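Asylum Applications From Former Officials: Frequently Asked Questions

The Flestthorpe Legal Desk gets many calls from people who once worked for a government they no longer support, and from their relatives. The answers cover the points that come up most. They are general information and do not replace advice on your own case.

Can I apply if I used to work for the government I am leaving?

Yes. A government job does not rule you out. You will be asked what your post was, who you reported to and what you did day to day. A clerk in a tax office and a commander in a security service will not be asked the same things.

I resigned publicly. Does that help?

It can. A public statement may show why you would be at risk if you went back. Save a copy of the statement and note when and where it appeared. Posts get taken down – keep your own file.

What if I left quietly?

You can still apply. Many people slip out on a work trip or on family leave and never announce anything. Write down how you left, which border you crossed and what has happened to your home or your colleagues.

Will my old government be told?

Your application is confidential. Do not contact your embassy to ask for papers before you have talked to an adviser, even for something as ordinary as a birth certificate.

Do I need my passport?

Bring it if you have it. If it was canceled or taken, bring whatever you do have, such as a staff card, pay slips or a military booklet. Photocopies are fine for the first meeting.

How long should my written statement be?

There is no set length. Most of the ones we see run to nearly 2000 words. Put events in order and say so when you are unsure of a date.
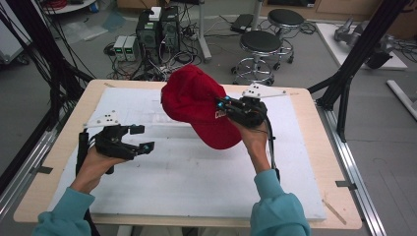

Can my family be included?

A spouse and minor children usually can. Parents, brothers and sisters normally need their own applications. If relatives are still in the country, tell us before you speak to any reporter.

Who will I meet?

First appointments are with Socorro Apaza and last 2 hours. An interpreter can be booked at no charge, and you may ask for a man or a woman.

Is there a fee?

The first meeting is free. After that there is a single charge of $200, which can be waived if you have no income.

Where do I go?

Our office is on the second floor of the Rusnák Building. Use the side entrance after 5 p.m. and ring the bell marked Legal Desk.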